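4.2 Choosing the second set of grippers

The purchase plan for the two-arm cell was drawn up in August by Aparecida Rocha and Njål Haugen, before any of the tabletop tasks had been fixed. It covered the arms, the grippers, the cameras and one year of spare parts. At that point the grippers were the item we knew least about. Lorholm offered a parallel two-finger model that could be delivered at once. Arel offered a hand with more joints at a much higher price, and with a longer wait for repairs.

We decided to buy 2 of the Lorholm grippers and to hold back the rest of the gripper budget until we had seen them used on small, flat parts. The number puzzle was picked for this purpose. Its tiles are thin, they have to be lifted from a bare tabletop, and each one has to go into a recess of its own size. A gripper that does this well should also handle most of the other items on our task list (Figure 3).

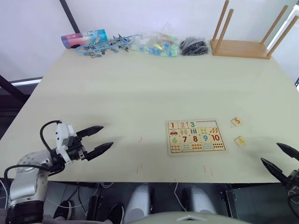
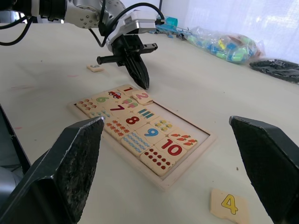
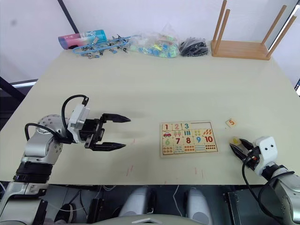 Figure 3. The number puzzle task. Top: the 4 and 5 tiles lie beside the board, with both grippers open. Middle: wrist camera view, with the 2 tile held above the tray by the other arm. Bottom: the right gripper holds a small tile while the 5 tile lies on the table.

The trial ran to 48 sessions, all with the same operator, Folke Bakke. We kept the setup simple so that the results would say something about the equipment and little about the task. The same board was used throughout, and tiles were laid out by hand before each session.

Three points from the trial changed the budget. First, finger wear was a larger cost than we had planned for. The original plan had one spare pair of fingers per gripper. The revised plan has 20 pairs for the cell, bought in a single order from Lie to save on shipping. Second, the cables that loop over the wrist need more slack than the supplier's drawing shows, and longer ones had to be ordered separately. Third, the wrist cameras were worth their price. We had listed them as optional. Operators used them for nearly every placement, and they are now part of the base order for any new cell.

The Arel hand was not bought. Deirdre Nic Giolla compared the quotes again after the trial, and the money set aside for it went to spare parts and to a second table at the Flutmont site. The revised plan was approved on 26 November 2019. Shahzad Rajput keeps the parts list, which now has 1106 lines including fasteners, and any change to the gripper order goes through him.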